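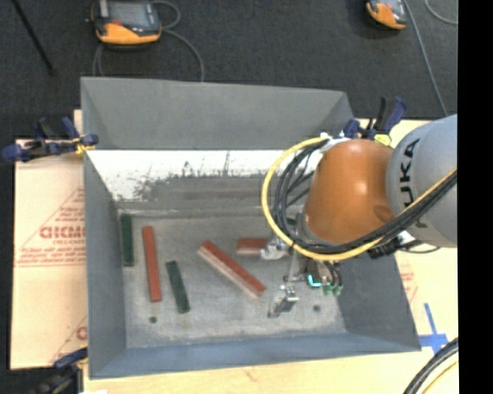 Course notes, unit 4: Picking from a bin
Notes to go with the March visit to the Stosport lab

Read these before we go, and bring them with you. The visit starts at 10 and the first demonstration begins almost right away, so the background has to be in your head by the time you walk in. Osamu Kubo will run the arm and Modupe Eze will talk us through the software. They are both generous with questions, so please ask them!

Why bin picking

Most of what we have done so far assumed that the part is where the program thinks it is. A fixture holds it, the arm goes to a taught point, the gripper closes. Bin picking throws that comfort away. The parts lie however they fell, at any angle, some of them against a wall, and the robot has to work out where each one is and which one it can get at. I think this is the most fun problem in the whole course, and it's the reason I book this visit every year.

The setup

The cell is built around a KUKA arm working over a gray bin clamped to the table. The parts are plain long blocks in red and green. Don't be disappointed by how simple they look. A block with flat faces gives you an easy grasp when it lies in the open and a really nasty one when it's standing close to a wall, so you get the easy and the hard cases with the same part.

Pay attention to the clamps on the bin. The software holds a model of the bin walls and uses it to decide which approaches are safe. If the bin shifts after calibration, the model is wrong by exactly that much, and the fingers go where there is now a wall. Look at the cables too. Hoses and cables have to follow the arm through every move, and a path that is fine for the bare arm can still pull or snag a cable. Students always forget this in their first design. (I did too, and it cost me a connector.)

The pick cycle

Modupe will go through this on the screen, in her own order. The version we use in class:

1. Sense. Get a picture or a depth map of the bin contents.
2. Find. Fit the known block shape to what was sensed. The result is a list of candidate poses.
3. Rank. Score each candidate for how reachable it is and how much room the fingers have.
4. Plan. Find a path in and a path out that keeps the fingers, wrist and cables clear of the walls.
5. Grasp. Move in, close, check.
6. Place, then sense again. Moving one block can move its neighbors, so the old list can't be trusted.

The ranking step runs on a program called Cillix, written at the lab. Last year it took me a while to see how much it matters. A good ranking makes a mediocre planner look smart, and a bad one sends the arm after a block in the corner while an easy one lies in the middle.

Numbers from the last long run

Osamu shared the log from a run of 1,348 pick attempts. We will use it for the homework, so it's worth knowing how it's laid out. Each line is one attempt, with the chosen pose, the score, and a result code. The first 200 lines were made with the older ranking, so treat them as a separate set. Mixing the two is the most common mistake in the reports I get.

The two approaches to compare

Yu, the method in your reading, scores a grasp by the free space beside the two faces the fingers will touch. Wirkmont, the other one, scores the whole path out of the bin with the part in hand. On a block lying alone in the open they will usually agree. Near a wall they can disagree a lot, and watching one pick something the other would have left for last is a treat. Ask Osamu to run both on the same layout. He likes doing it.

While you are there

Stay behind the yellow line whenever the arm is enabled. The handheld controllers are for the lab staff only. Phones are fine for pictures.

Pick one attempt and follow it closely from start to finish. Write down which block you expected the arm to choose, which one it went for, and the direction the fingers came in from. A rough sketch from above is plenty.

For the week after

Bring your sketch and half a page on one choice that surprised you. If nothing surprised you, write about a layout that you think would trip up the ranking, and say which of the two methods would fail first. Modupe has offered to try the best few of these in the cell and send us the results.

Reading: chapter on grasp planning, plus the handout on frames and calibration if you are still shaky on how the camera and the arm agree about where things are.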